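Castance Under-Sink Water Filter
Installation and Care Guide
Section 4: Replacing the Cartridge

Replace the cartridge after 800 gallons or when the flow at the faucet drops noticeably, whichever comes first. Use only Castance cartridges marked for the Saltbridge housing. Hatonska housings take a shorter cartridge and will not seal with this one.

You will need:
Housing wrench (supplied)
Bucket or shallow pan
Clean towel
Food-grade silicone grease

CAUTION: Do not use this filter on a hot water line. Water temperature must stay between 40 and 100 degrees F.

4.1 Removing the old cartridge

1. Turn the cold water shutoff valve under the sink clockwise until it stops.
2. Open the filter faucet and leave it open until the water stops running.
3. Place the bucket under the housing. The housing stays full of water even after the pressure is released.
4. Fit the wrench over the housing and turn it to the left, as seen from below. Support the housing with your other hand.
5. Lower the housing, pour out the water and discard the cartridge.
6. Lift the O-ring out of its groove and wipe it with the towel. If it is nicked or flattened, replace it.

NOTE: Do not use bleach tablets or dish detergent with bleach inside the housing. Rinse it with plain water and a drop of mild soap.

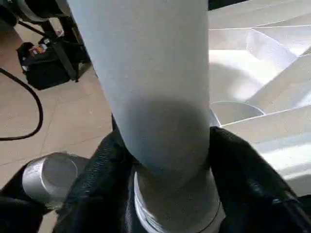 Can the old cartridge be rinsed and put back?
Rinsing only clears dirt from the outside. The carbon inside is used up by then, so a rinsed cartridge may flow a little better for a few days but will not treat the water. Fit a new one.

4.2 Fitting the new cartridge

7. Wash your hands, then remove the plastic wrap from the new cartridge.
8. Stand the cartridge in the housing and center it over the post at the bottom.
9. Coat the O-ring lightly with silicone grease and press it back into the groove. Do not use petroleum jelly.
10. Raise the housing and thread it on by hand. Tighten it no more than a quarter turn with the wrench.
11. Open the shutoff valve slowly, with the faucet still open.
12. Run the water for 2 minutes, then close the faucet and check for drips. Check again after an hour.

Gray or cloudy water at first use is carbon dust and trapped air. Keep flushing until it runs clear.

CAUTION: If the housing leaks, shut off the water and open the faucet before loosening anything. Never turn the housing while it is under pressure.

Write the month of the change on the label inside the cabinet door. For replacement O-rings, order part 135 from Chowdary Plumbing Supply.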